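Neighbourly Help Board > Kitchen > Small appliances

Toaster keeps tripping the electrics, is it the toaster or the socket?

posted by marrowfat_pea, 4 replies hidden, 2 shown

Hello all, hoping one of you clever lot can help before I start throwing things out. We moved into this flat in July and everything was fine until a few weeks ago, when the toaster started knocking out all the sockets in the kitchen. It doesn't do it every time. I can make toast four mornings running with no bother and then on the fifth, click, everything's off, fridge included, and I'm standing on a chair in my dressing gown at the fuse box.

The toaster is a Nimri two-slice, 900 watts according to the bit underneath, and I've had it for years (it came from my old house, where it never put a foot wrong). The kettle is on the same double socket. I did wonder if having both going was too much, but it's gone off with the kettle cold and unplugged as well.
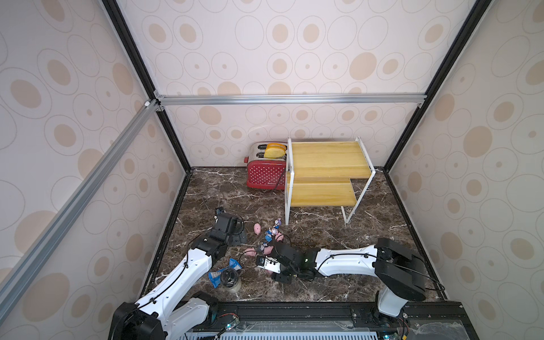
Things I have tried so far: a different socket on the other side of the kitchen (same thing), a new fuse in the plug (same thing), and shouting. My sister reckons it's crumbs. My landlord's agents, Limetti, say they'll send somebody but I'm number 1223 on their system and I don't think they mean that as a joke. Is it safe to carry on using it while I wait? And would you mend it or just buy another? I'm quite fond of it, if I'm truthful, and toast under the grill isn't the same.

kettle_and_hob

Right, stop using it for now, please! If it has tripped on two different sockets then my money is on the toaster and your wiring is probably fine. What's going off is most likely the RCD, the wide switch in the fuse box with a test button on it. That one doesn't care much how many things you have on at once, it trips when a bit of current is leaking off where it shouldn't. Too many things on at once would normally trip one of the smaller switches next to it. So go and have a look at which one has dropped, it'll tell you a lot.

Your sister may well be right about the crumbs, by the way. Old crumbs soak up damp in a steamy kitchen and they can bridge across from the element to the metal casing. That would explain why it comes and goes. Unplug it, let it go completely cold, slide the tray out and give the whole thing a gentle shake upside down over the bin. Don't go poking in there with a knife or a wet cloth, and don't take the bottom off.

I did all that with mine and got nearly a whole teacake out of it — no idea how long it had been there. Mine still tripped afterwards though, so off it went to the tip. The element goes in the end, and once it does there's not a lot you can do at home. A repair café will often test one for nothing if you've got one nearby.

And do keep on at the agents. If the fridge goes off while you're at work you'll lose everything in the freezer box, and they should want to know about that.

skint_in_skegness

just get a new one. got mine off Skisomeo for 18 quid and its been fine, does crumpets too. the Gamico ones are rubbish, the lever sticks

marrowfat_pea

Thank you both! It was the wide switch, just as you said. I've emptied the tray (shameful, I'm not going into it) and the toaster is unplugged in the cupboard until I can get it tested. The library has a repair morning next month so I'll take it along. Grill toast until then. Does anyone know how to stop it curling up at the corners?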